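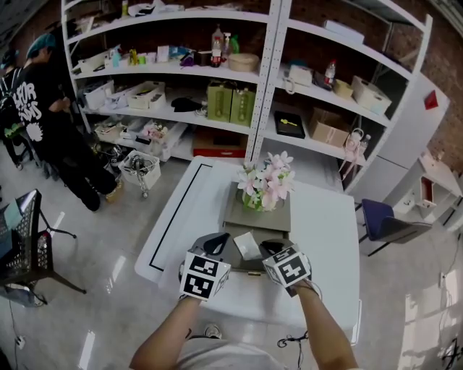 Slide 1. Two grippers, one small white card, flowers on the tray. Leave this up while people find seats.

Hi everyone, thanks for coming back after lunch. I know the session before this one ran long and some of you still have a coffee in your hand, so I'll ease into it.

I work on the tracking and replay side at Skemach, mostly the bit of software that sits between a person holding a pair of grippers and a policy that tries to do the same thing later. My talk is called "Where was your hand, really?" and the short version is that we spent most of last year arguing about timestamps.

(Wait for the laugh. If there's no laugh, keep going.)

Look at the white cubes on top of the grippers. Those printed patterns are what the whole talk hangs on. Every pose we get for the left hand or the right hand comes out of finding those patterns in the picture and solving for where the cube must be. When I say "the tracker" today, that's what I mean. We call ours Flulevell, and the name was picked before I started so please don't ask me.

Slide 2. The pipeline diagram

Go slowly here, it's a busy slide. Left to right: images come in, marker corners come out, we solve a cube pose, we shift it down to the jaw tips with a fixed transform, then it goes through the smoother and gets written out next to the jaw opening. Five boxes. Four of them have been the cause of a bug that took me more than a week, and I'll let you guess which one behaved itself. (It was the writer. The writer's been great.)

Mention that the two hands are solved separately. We don't assume anything about one from the other until the very last step.

Slide 3. Why the two-handed stuff is harder

Go back to the opening picture in your heads for a second. The jaws are pointing at each other with that little card in between. With one hand, if my pose is off by a few millimetres the robot reaches a bit to one side and usually still gets hold of the thing. With two hands on something as small as a card, both errors land in the gap between the jaws, and that gap is the only number the task cares about! Both hands can look perfectly fine on their own plots and the pair is still useless.

So we started scoring the gap directly. Show the plot, point at the orange line. We ran 1,134 card episodes through the old solver, and 67 of them had the jaws passing through each other on replay. Physically impossible, obviously, and every one of them had sailed past our per-hand checks. I was pretty embarrassed by that slide the first time I showed it internally, and I've made peace with it now.

Slide 4. The flipping problem

Anyone who's used flat square markers knows this one. When you see a face nearly straight on, there are two poses that explain the corners almost equally well, and the solver hops between them. A cube helps a lot when you can see two faces at once. When you only get one good face you're back to flipping.

What we used to do was pick the lower error every frame. What we do now is keep both candidates alive for 9 frames and let the motion decide. It's a tiny search, it costs next to nothing, and it got rid of nearly all the hops. If you take one thing home from this talk, take that. The code is short enough that I'll put it up on the next slide.

Slide 5. Code

Don't read it out. Give people a minute to photograph it. Point out the line where the velocity cost gets clamped, and say out loud that without the clamp it does terrible things when somebody drops their hand quickly. Ask me how I know.

Slide 6. Clocks

OK, timestamps. The jaw opening arrives on one clock and the images on another. For ages we lined them up once at the start of a session and trusted it. Over a long session they drift, and the colour of the drift plot goes from green to a sort of angry red by mid-afternoon. The jaws would close in the data a hair before the hand had arrived.

We now ask for a quick open-close-open at the start and end of every episode and fit the offset from that. People grumbled for a day or two and then it turned into a habit. I catch myself doing it with kitchen tongs.

Slide 7. Replay and the planner

This is the joint work with the folks at Custevon. Their planner, Barroso, takes our two tip paths and finds arm motions that follow them without the elbows meeting. We learned to hand it the uncertainty as well as the path. Where we're sure, it follows tightly. Where we're not, it's allowed to wander a little, and then it stops doing those awful little jerks trying to honour what was really just noise.

Play the clip. It's silent, so talk over it. If it doesn't play, skip it, don't fiddle with the laptop like I did in February.

Slide 8. What still doesn't work

Be straight with people here. Fast wrist rolls are still bad. Anything where one gripper hides the other one's cube is still bad, and we mostly interpolate and cross our fingers. And our labels for "the card has been handed over" are done by a person scrubbing through the recording, which is slow and a bit dull. I've got 2,000 of those waiting for me at home, so if you've built something nicer please come and find me at the break.

Slide 9. Questions

Leave the gap plot up. Repeat each question into the mike for the back row. If someone asks why we don't drop the markers altogether, say we're trying it side by side and the markers are still winning on the card task, and offer to show them the numbers on my laptop afterwards.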